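Lo que se pierde cuando solo se cuentan los aciertos

Opinión

Melahat Dağdelen

Los grupos que trabajan en aprendizaje por imitación han adoptado en pocos años una forma de publicar que merece una revisión serena. Se recogen demostraciones con una pinza que la persona sostiene en la mano, se entrena una política, se ejecuta esa política en un brazo y se comunica un porcentaje de éxito. El porcentaje ocupa el resumen del artículo, la primera tabla y, con frecuencia, la única diapositiva que el público recuerda. Sostengo en estas páginas que esa cifra, presentada sin los datos que la acompañan, informa poco sobre el método y bastante sobre las decisiones de quien lo evaluó.

Mi posición nace de la experiencia con Nitetti, el conjunto de demostraciones de manipulación de sobremesa que nuestro grupo mantiene desde hace tres años. En su versión actual contiene 3237 episodios. De ellos, 3140 superaron el filtro de calidad y se utilizaron en el entrenamiento. Los 97 restantes fueron apartados, y durante mucho tiempo nos referimos a ellos como residuo. La primera versión de nuestro informe interno los despachaba en una nota al pie. Fue Dénes Kovács, responsable entonces de la anotación, quien solicitó que se leyeran uno por uno antes de archivarlos.

La lectura exigió varias semanas y modificó las conclusiones del informe. Una parte de los episodios apartados correspondía a errores ordinarios: grabaciones interrumpidas, marcas de tiempo incoherentes, demostraciones iniciadas antes de que el operador hubiera tomado posición. Otra parte, en cambio, se concentraba en un tipo concreto de objeto. Los recipientes transparentes aparecían en los descartes con una frecuencia muy superior a la que les correspondía por su presencia en el conjunto. El filtro, basado en la estabilidad de la trayectoria reconstruida y en la detección del objeto, los penalizaba de manera sistemática. El conjunto depurado era, por tanto, más fácil que el conjunto recogido, y la política se evaluaba después con escenas extraídas de esa misma distribución depurada. 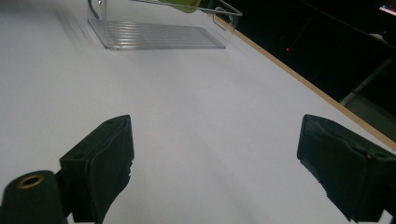

La evaluación de una política visual debería comenzar por la pregunta de qué información contiene la observación en el momento de decidir. En nuestro campo se tiende a suponer que una mesa despejada constituye una condición sencilla, y esa suposición se traslada a las tablas de resultados bajo rótulos como «escena simple» o «sin distractores». Un organizador acrílico sobre un tablero blanco desmiente esa clasificación: el contorno queda confiado a los reflejos de los bordes, a unas sombras tenues y a las estrías del fondo, mientras que los dedos negros de la pinza ofrecen todo el contraste que al objeto le falta. Un observador humano reconoce sin esfuerzo las asas recortadas en los extremos y sabe por dónde podría tomarse la pieza. No hay motivo para presumir que una red entrenada mayoritariamente con objetos opacos extraiga lo mismo de esos píxeles, y clasificar la escena como simple equivale a medir la dificultad por el número de objetos.

Se me ha objetado que el problema es conocido y que la literatura sobre percepción de objetos transparentes lo trata desde hace tiempo. La objeción es correcta en cuanto a la percepción. En cuanto a la evaluación de políticas completas, me parece insuficiente. Un artículo puede citar con rigor las dificultades de la transparencia en su segunda sección y excluirlas, por vía del filtro, en la cuarta. Ninguna de las dos decisiones es reprochable por separado. El lector, sin embargo, solo puede juzgar el resultado si se le comunica que ambas coexisten.

Para comprobar el alcance del efecto, repetimos en octubre la evaluación con un protocolo distinto. Audrey-Anne Wong preparó 30 disposiciones iniciales que incluían recipientes opacos, translúcidos y transparentes, fijadas por escrito antes de ejecutar la primera prueba. Cada disposición se ensayó el mismo número de veces, con dos políticas: la entrenada con el conjunto depurado y otra entrenada con el conjunto íntegro, salvo las grabaciones técnicamente inservibles. La segunda obtuvo un resultado global ligeramente inferior en los recipientes opacos y claramente superior en los transparentes. Si hubiéramos publicado únicamente el promedio sobre las escenas antiguas, habríamos recomendado la peor de las dos para cualquier uso en el que aparezca un envase de plástico claro.

No pretendo deducir de un solo conjunto de datos una ley general. Darlene Poirier, que revisó un borrador de este texto, me advirtió de que nuestro filtro era particularmente severo y de que otros equipos emplean criterios más tolerantes. Acepto la advertencia. Añado que ignoramos cuán tolerantes son esos criterios, por la razón de que casi nunca se publican. En el proyecto Brosimex, con el que colaboramos en la fase de comparación, el umbral de descarte figuraba en un archivo de configuración y había cambiado dos veces entre la recogida y el artículo sin que quedara constancia del motivo. Nuestro propio historial no era mejor.

Existe además una cuestión relativa al instrumento. Las pinzas de mano han abaratado la recogida de demostraciones y han permitido trabajar en cocinas, talleres y oficinas sin trasladar un brazo. Ese mérito no está en discusión. Ahora bien, el instrumento forma parte de la observación, puesto que sus dedos ocupan una porción fija de la imagen, y su estado varía con el uso. Las almohadillas se desgastan, los bordes pierden regularidad y el agarre cambia. Una política puede aprender a relacionar la apariencia de los dedos con la fase de la tarea, y esa relación se altera al sustituir el recubrimiento. Conocemos grupos que registran la versión del programa con toda exactitud y carecen de cualquier registro sobre cuándo se cambiaron las almohadillas. Jocelyn Chisholm propuso que anotáramos la fecha de cada sustitución junto a los metadatos del episodio; el coste ha sido insignificante y hoy lamento que no se hiciera desde el principio.

La presión para simplificar proviene en parte de los foros de evaluación comparativa. La tabla Stelon, que utilizamos durante dos ediciones, pide un solo número por tarea, y un número único favorece a quien define la tarea con mayor estrechez. Comprendo la necesidad de ordenar los envíos. Considero, con todo, que el formulario podría exigir cuatro datos adicionales sin perjuicio para nadie: episodios recogidos, episodios utilizados, criterio de descarte y desglose de los descartes por tipo de objeto. El registro Yang, de ámbito más modesto, ya solicita los dos primeros, y sus responsables no han comunicado ninguna caída en la participación.

Se alegará el espacio. Un artículo de congreso dispone de pocas páginas y los revisores rara vez premian una tabla de descartes. A ello respondo que el material suplementario carece de ese límite y que los revisores premian lo que se les enseña a pedir. Quienes actuamos como revisores tenemos en este punto una responsabilidad directa. Desde el año pasado solicito el desglose en todos los informes que firmo, y en la mayoría de los casos los autores lo han facilitado con rapidez, lo que indica que la información existía y que faltaba la petición.

Nuestro grupo ha adoptado tres obligaciones para la próxima versión de Nitetti. Los episodios apartados se distribuirán junto con los aceptados, con la etiqueta del motivo. Las condiciones de evaluación se fijarán antes del entrenamiento e incluirán materiales transparentes y superficies de bajo contraste. Todo porcentaje de éxito se acompañará del número de ensayos y del resultado por categoría. La ampliación prevista, de 1800 episodios, se recogerá ya bajo estas reglas, y el documento que las describe estará abierto a comentarios de los equipos que deseen aplicarlas o discutirlas.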